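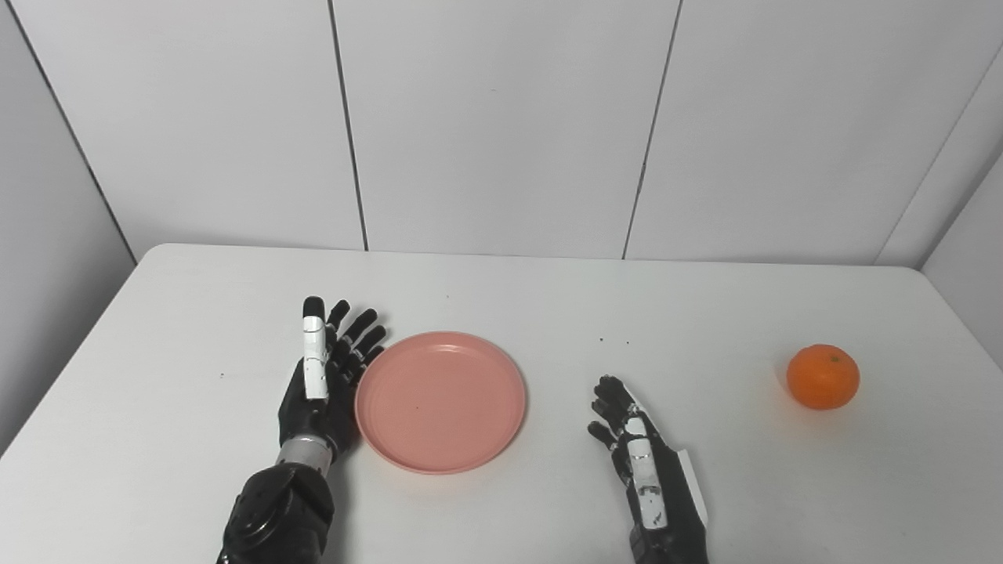 The drift on the Sanbridge cell was in the left wrist coupling, and the hand controller is fine. I pulled the coupling in June, cleaned both faces, refitted it and reran the zero routine from the start pose. For the start pose I keep the left hand upright with the palm turned to the right, the pink plate flat beside its fingers and the mandarin out past the right hand. The right hand stays loosely curled. If the left fingers are over the rim at start, move the plate and leave the arm alone.

Zero values after the refit:

left wrist, encoder offset: 279 counts
grip current limit, both hands: 55 percent
homing speed: 100 percent of default
coupling screws: 4, tightened crosswise

The offset was saved to the controller and to the Drovasell config file. If you restore from an older backup you will get the old offset, and the index finger will reach its stop early on close.

To the question below: yes, zero the fingers after the wrist, one at a time, thumb last. Doing the thumb first gives a false stop against the palm on the left hand. I have not seen it on the right.

Wipe the table before the run. Crumbs under the plate tilt it enough to spoil the rim height.

Ieuan Gethin

> After swapping the coupling, do you redo the finger zeros
> or only the wrist? Ours closes unevenly and the Nesitia
> notes stop at the wrist.

4 replies
0 shares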